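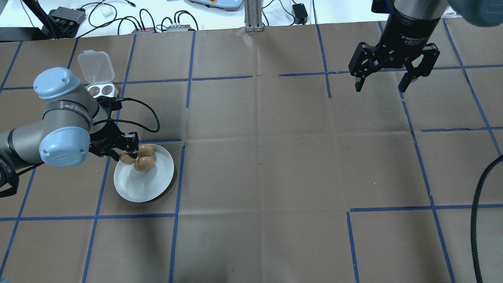 How long should I leave a sourdough loaf before cutting it?

Two hours for a white loaf, and overnight if there's a lot of rye in it.

crustypete
Two hours?! I've been lasting twenty minutes at best. Mine's a white tin loaf with 67 g of wholemeal thrown in, 872 g of dough altogether. Lovely crust, but the middle drags on the knife every single time.

Rochelle Benavides
Dragging on the knife sounds like cutting too soon to me. Leave the next one on a rack till it's properly cool right through and you'll be amazed – mine went from gluey to gorgeous with no other change.

millstone_6
Not convinced. I cut mine warm all the time and it's fine. I'd look at the bake first. What does the middle read on a probe?

crustypete
209 Fahrenheit, old American thermometer from my aunt.

millstone_6
Fair enough, that's baked. Wait longer then, grumble grumble. I still say warm bread and butter is the whole reason to own an oven.

prollstead_baker
Rye is a different beast, mind. I do a dark one every June for the Prollstead show and I wouldn't touch it before the next morning. Wrap it in a tea towel once it's cool and the flavour just gets better and better!

crustypete
Right, loaf out at 4 pm, hiding the bread knife till 6. Will report back.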